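4.2 Planning the equipment purchase

The Cisovville trial needed a mobile base with one arm, and the budget covered a single unit. We used simulated runs through a furnished apartment to decide what to buy before asking for quotes. Doors were the first concern, as a base that fits an open room may still be too wide for a half-open door.

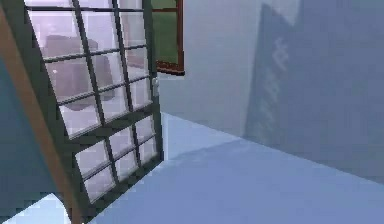
Two suppliers answered our request in July. Flalix offered a purchase price with service for 12 months. Cludach offered a lease of 26 months – cheaper in the first year, dearer by the end. Colm Ó Riain set out both on one sheet, with spare batteries and training listed as separate lines. 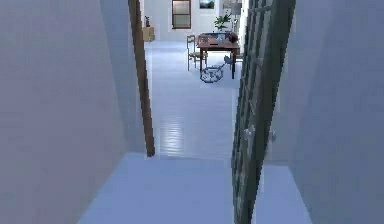

Should the simulation work be charged to the equipment budget? We charged it there, because its only use was to choose the equipment.

Floor area mattered less than we had assumed. Both bases could turn in the larger rooms, so we dropped the request for a smaller chassis and moved the money to a second gripper.

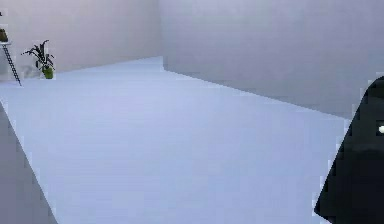

4.3 Comments on the plan

The draft budget was sent to the partners on 5 November 2019. It set aside nine percent for repairs and allowed six weeks for delivery.
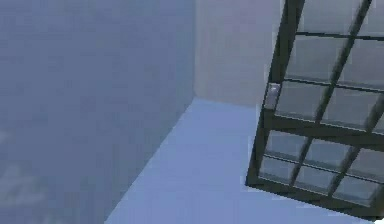 Woo-jin Ra replied that the repair figure was too low for a robot that opens doors every day, and asked for 12 percent. Daithí Carroll agreed, provided the training line stayed as it was. The revised budget uses the higher figure.

Figure 6. Views from the simulated apartment used in planning.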